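Frequently Asked Questions: Loans from the Tomness Poster and Print Library

The Tomness Poster and Print Library lends framed works on paper to residents of the Plender district for display at home or in the workplace. The answers on this page apply to all loans made under the terms in force from May 24, 2014. Borrowers who took out a work before that date remain under their earlier agreement until the work is returned.

Who may borrow?

Any person aged 18 or over who lives, works or studies in the Plender district may register. Proof of address or a letter from an employer or school is required. Businesses and nonprofit organizations may register under a single account, and must name one contact who will be responsible for all works on loan.

How many works may I have at one time?

Individual accounts may hold up to 4 works. Business accounts may apply for more by writing to the loans desk. Such requests are decided according to the wall space available and the demand for the works requested.

How long is the loan period?

Loans run for six months. A loan may be renewed once, provided that no other borrower has reserved the work. Works in the Ruotsalainen Bequest are lent for three months only and may not be renewed.

What does the collection include?

The collection holds 1653 framed works. The largest part consists of travel, theater and film posters, most of them later printings bought for lending. The remainder is made up of woodcuts, etchings, maps and botanical prints. The Ruotsalainen Bequest adds 223 lithographs, which are listed separately in the catalog under the letter R.

Film posters are among the works most often reserved, and waiting times for well-known titles can be long. Borrowers are advised to place a reservation as early as possible and to list a second choice. 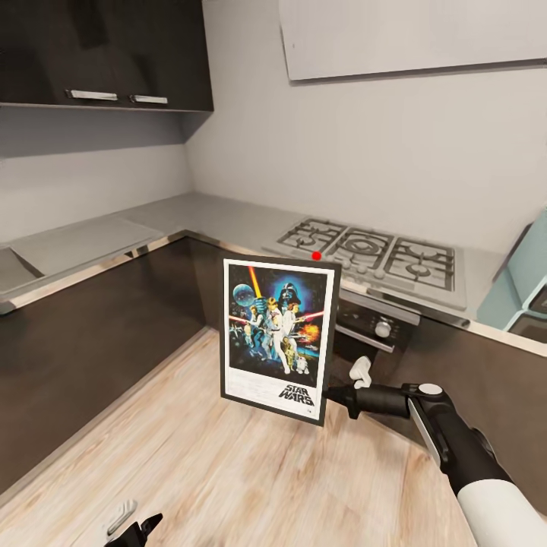

Framed Star Wars poster. Source: Tomness Poster and Print Library, digital image file.

Are the posters originals?

In most cases, no. Each catalog entry states whether a work is an original printing, a later printing or a reproduction. Original printings carry a higher deposit and are not lent to business accounts. The Library does not give opinions on the age or value of posters owned by members of the public.

What does it cost?

Registration is free. A handling fee is charged for each work when it is collected, and a refundable deposit is held for the length of the loan. The current schedule of fees is posted at the loans desk and is reviewed every April. Students and persons receiving housing assistance pay half the handling fee — the deposit remains the same.

Where may I hang a borrowed work?

Works must be hung indoors, on a dry interior wall, out of direct sunlight. They may not be hung in bathrooms, above stoves or over radiators. Kitchens and dining areas are permitted if the work is kept well away from steam and grease. Please use the hanging hardware supplied and do not add hooks or wire to the frame.

May I remove a work from its frame?

No. Frames are sealed at the back with paper tape. A work returned with a broken seal will be inspected, and the cost of resealing will be taken from the deposit.

How should I clean the frame?

Dust the frame and the glazing with a soft, dry cloth. Do not use glass cleaner, water or furniture polish.

What happens if a work is damaged or lost?

Notify the loans desk within two working days. Do not attempt a repair. The Library carries insurance on each work up to a value of $2000, subject to the conditions printed on the loan agreement. Damage caused by hanging a work in a place not permitted under these terms is not covered.

Can works be delivered?

Delivery is available within the district through Griver, the Library's carrier. It must be booked at the time of reservation and is charged separately. Someone must be present to sign for the work — packages will not be left with neighbors or at the door. Please keep the packing materials for the return trip.

May I photograph a borrowed work?

Photographs for personal use are permitted. Many works in the collection remain under copyright, and the Library cannot grant permission to publish or sell images of them. Requests should be addressed to the rights holder.

How do I return a work early?

Works may be returned at any time during opening hours. The deposit is refunded after inspection, normally within ten working days. Handling fees are not refunded for early returns.

Does the Library accept donations?

Offers of framed or unframed works may be made in writing, with the dimensions and a short statement of condition. Please do not bring works to the loans desk without an appointment.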